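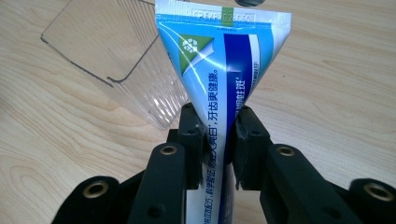
Chapter 7
Collapsible Tubes

7.1 Introduction

A collapsible tube is a container with a flexible wall, closed at one end by a crimp or seal and at the other by a shoulder, nozzle and cap. The user dispenses the product by pressing on the wall. Toothpaste, ointments, adhesives and some foods are sold this way. This chapter covers the geometry of the filled tube, the forming of the end seal, the placement of printing, and the behavior of the wall as the contents are used up.

Most toothpaste tubes begin as a cylindrical sleeve. The shoulder is molded or welded to one end, the cap is fitted, and the tube is filled through the open end. The open end is then flattened and sealed. For a sleeve of diameter D, the width of the flat seal is πD/2, so the seal is always wider than the body it closes. Seen from the front, the tube spreads toward the seal. Seen from the side, it thins to a wedge.

7.2 The Seal Band

The seal band is usually left free of the main artwork. Heat and pressure can distort ink, and the jaws of the sealing machine may leave a ridged texture. Batch codes are commonly placed in this area. A small colored mark near the end of the tube, called the eye mark or registration mark, is read by an optical sensor. The filling machine rotates each tube until the mark is found, so that the front panel lies parallel to the seal.

In the Marnen line study (Petridis and Mak), 1,148 tubes were filled in 2 runs. Of these, 576 were filled in the first run, before the sensor was adjusted. Seal width, panel rotation and code legibility were recorded for each tube. The data are used in Problems 7.4 through 7.9.

7.3 Terms Used in This Chapter

Sleeve: the tube body before filling.
Shoulder: the rigid part joining the sleeve to the nozzle.
Headspace: the unfilled volume next to the seal.
Residual: product left in the tube when no more can be pressed out by hand.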